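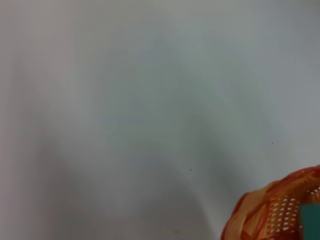 Teaching the arm to find the basket

I have been putting off writing this one, partly because the kettle in the workshop has been broken and I do most of my writing with a mug in my hand, and partly because I kept hoping to have something grander to show. But Oanh asked me twice last week whether the blog had died, so it's time to own up to where we've got to with the little arm.

For anyone who has only come for the sourdough posts (hello, you're very welcome, the next one is nearly ready), I share a bench at Grirncombe, which is an old printworks with a leaky roof and the nicest bunch of people you could hope to solder next to. Yhon Sánchez and I have been building a small robot arm there since the spring. It's meant to tidy up. I'd like to be able to scatter things over the table at the end of an evening and have the arm pop them into a basket while I sweep the floor, and I'm well aware that I could do the tidying myself in less time than it takes to switch the thing on.

The arm is called Liang. Yhon named it after a teacher he was fond of, who apparently also moved very slowly and was always right in the end. Liang is right rather less often, but we live in hope.

The camera move

All through the early summer we had the camera up on a pole beside the bench, looking down at everything from one side. It was easy to set up and it gave a lovely view of the whole table, right up until the arm reached out to do something, at which point the arm's own elbow got in the way and we had a lovely view of that instead. We tried a longer pole. We tried the pole on the other side. Iara Durán, who has the bench by the window and far more sense than either of us, watched all this going on and eventually asked why the camera wasn't on the wrist.

So it's on the wrist now. I printed a bracket, which snapped, and then a thicker bracket, which got in the way of the cable, and then a third with a notch in it that has held ever since. If you are planning the same thing, do think about the cable before you think about anything else! Ours has to go round the wrist joint with enough slack to turn both ways, and I spent a whole evening with tape and bits of old bicycle tube working out where that slack should live.

What you gain is that the camera goes wherever the hand goes. What you lose is the big picture, and I hadn't really taken in how much of the time the arm would be looking at plain table. Most of the picture at the top of this post is pale grey surface, with just a corner's worth of orange basket and a sliver of something teal inside it. I look at that and my brain fills in the rest of the basket straight away. Liang's does not.

Two specks

There are also two tiny dark dots on the table in that picture, and I have become rather attached to them. The first version of our program looked for anything that stood out from the background, on the grounds that if it wasn't table it must be something to tidy. You can probably guess how that goes. Give it a speck the size of a crumb and it would set off with great purpose, come down over the top of it, close its fingers on nothing and then carry the nothing across to the basket. Yhon laughed so much he had to go and stand outside.

The cure was simple enough, and I'll put it down for whoever needs it. We now throw away any blob smaller than a set size before the arm is allowed to get interested. Choosing the size took a bit of fiddling, as a thing looks bigger the closer the wrist gets to it, so the limit has to change with the height of the hand.

Shadows were the other headache. A white table sounds like the easiest background in the world, and in a way it is, but it picks up every soft bit of shade going. You can see a blurry grey-green patch drifting across the middle of the picture, with no proper edge to it anywhere, and the same program would happily decide that the dark half of the table was an object as well. We've stopped asking how dark a thing is and started asking how colourful it is, which suits the basket down to the ground. Bright orange on pale grey is about as kind as it gets.

It's less kind to anything grey or white, of course, and Qianru Fu has already pointed out that half the things I leave lying about are exactly that. I've been pretending not to hear.

Where it stands

As of this evening Liang can find the basket from most places over the table, even when there's only a bit of it in view, by shuffling sideways towards the orange until it has enough to work with. We kept 3,000 pictures from the wrist over August and I've been sorting through them after supper with the radio on, marking which ones have any basket in them. I find it very soothing. My other half does not find it soothing and has asked that I stop saying "basket" out loud each time.

Letting go of things in the right spot is still hit and miss. The basket has a woven sort of wall with a curved rim, and if the hand comes in a touch low the fingers catch on it and drag the whole lot along the table. I think we need to come in higher and drop straight down, and Yhon thinks we should stick the basket to the bench and be done with it. We're trying my way first, as I brought the biscuits.

I'll put the drawing for the third bracket up once I've tidied the measurements, and Oanh, if you're reading, please can I have my small screwdrivers back.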